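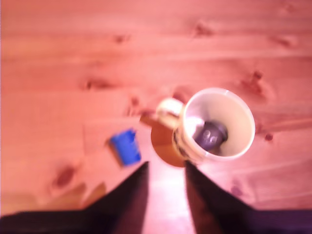
Knots in pale timber boards, under pinkish light.

Print | E-mail

MEDIA RELEASE

Gronamier viewers' group questions Ponholm "reunion" claims

The Gronamier Viewers' Association is asking the producers of Magesa to explain what they mean by a reunion.

Publicity for the special, due to air in February, promises that the feuding Ponholm sisters will be "together again at last". The association has read the full program notes supplied by Drultby, the production company, and can't find a line confirming that the sisters were in the same room, or even in the same city, during filming.

Viewers have been here before. Last season's "tell-all" episode ran to 182 minutes over two nights. By our members' timing, the sisters shared the screen for less than 20 of them, most of it recycled from earlier episodes. The rest was advertising, recaps and a long drive to the airport.

We also have doubts about the feud itself. It flared up a fortnight before the last two season launches and cooled once the finales had gone to air. Drultby calls this a coincidence. Our members may be forgiven for wondering.

A petition asking for plain labelling of old footage has drawn 2000 signatures. Drultby's reply was 30 words long and thanked us for our passion.

The association will watch the special, as it has watched all the others, and will publish its timings afterwards. Members are advised to keep their expectations modest.

ENDS

Print this page | E-mail to a friend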